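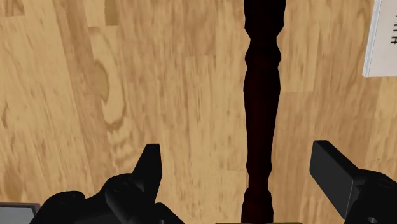

Noura said the simulated flat was finished in January, which was a lie, because the dog still faced the wrong way and I'd lost 80 lines of her gripper code (my fault, all of it!). We'd been building it in my kitchen ever since, two laptops and one decent chair.

"Table leg first," she said. "Then the scope."

"Why does anyone keep a rifle scope next to a paperback?"

"Motive," said Noura, who reads too much crime.
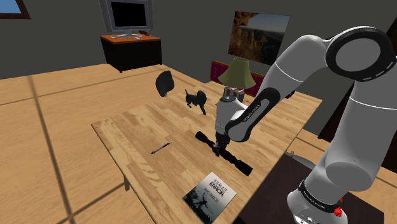
So I hit run number 570, and she put the kettle on and wouldn't look at the screen.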